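How to write your first album review (metal or anything loud)

Wrote this up for people who keep asking how to send us a review. Quick version. Skip what you know.

Step 1. Get the whole record

Not two songs off a playlist. The whole thing, in order, intro track included. My last one was Bretum by a doom band called Dasto, 60 minutes, 7 songs, and the best riff is in the last one. If I'd quit after track three I'd have written a very wrong review.

Step 2. First listen, no notes

Just play it. Headphones or decent speakers, not the phone. Do the dishes if you want. All you need from this one is a gut feeling -- bored, hooked, annoyed, whatever. Write that down in one line when it's over and don't touch it.

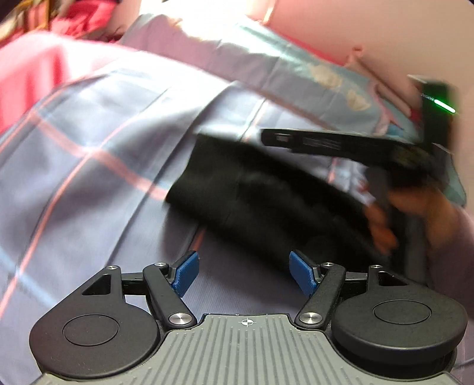 Step 3. Second listen, notes

Now write. Track number, time, few words. Mine look like this:

2 -- slow riff, drums way up front
4 -- vocals change at the chorus, cleaner, like it
5 -- too long, same part four times

Ugly is fine. Tempo helps too if you can tap it out. The fast one on Bretum came out at 132 and I'd have sworn it was faster, its all in the kick drum.

Step 4. Wait a day

Sleep on it. Then one more listen, and compare with that first line you wrote. If they disagree, say so in the review. Readers like that stuff.

Step 5. Write it

Open with what it sounds like. Band history can go in paragraph two, keep it short. Pick two or three songs and talk about those properly. Please don't do all 12 tracks in a row, I fall asleep editing them.

Comparisons: one or two bands, tops. "Sounds like early Jirkero with a better drummer" tells me plenty. A list of nine names tells me nothing.

Say something about the production. Can you hear the bass? Are the guitars mush? You don't need studio words, plain ones work.
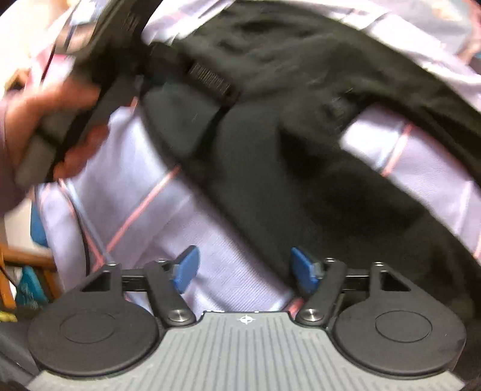

Same goes for lyrics. Quote a line if it's good or really bad, otherwise one sentence is enough. If you can't make out a word of it, fine, say that and move on.

Step 6. Cut

Read it outloud. Anything you trip over goes. So does "crushing", "face-melting" and "sonic journey". I took a third out of my Bassey review and it could of lost more.

Step 7. Check the boring bits

Song titles, spelling of the band name, label, release month. Get these wrong and the band WILL email you.

Then send it in. Plain text in the email body, no attachments, link to where people can hear the album at the bottom.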